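5/4/22, bench two, keyring task

Ju-won had the leader arms warmed up before I got in, so we went straight to the keys. The idea is still the same as it was in October: one of us drives both arms by hand from the chair, picks up a ring out of the pile, holds it steady and brings the other arm over to take it. I'm happy to say it's getting easier on the shoulders now that the elbow rests are lower – thank you, Ilse, I owe you a coffee for that one.

We logged 15 demonstrations before lunch and I threw out 7. Mostly my own fault, I kept rushing the approach and then dithering once I was there, and I'd hate for the policy to learn dithering from me. Ju-won is far more patient and his runs look lovely on playback.

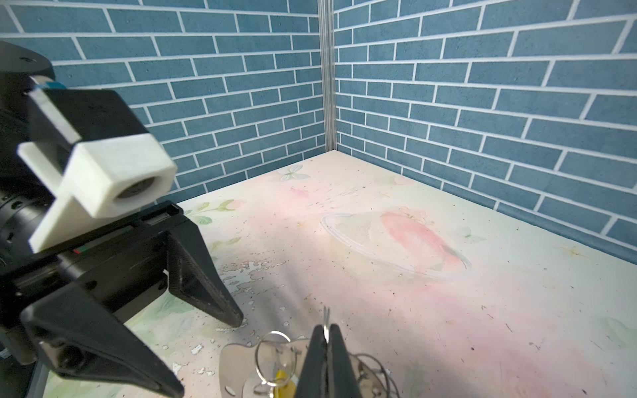 Key ring pinched upright in the near gripper, other arm still off to the left. Butterfly mat on the table.

Thin rings are hard to judge through the wrist view, and I found it helped to stop, breathe, and come down slower than feels natural. Ju-won tips the wrist a little before he closes. I want to try it his way for a whole batch before we argue about it any more.

Episodes are saved under Kurora, numbering picks up at 2799. Still to do: wipe the mat down properly, ask Ilse Van den Broek whether the Darent pedals can be set to pause a recording without ending it, and redo my seven.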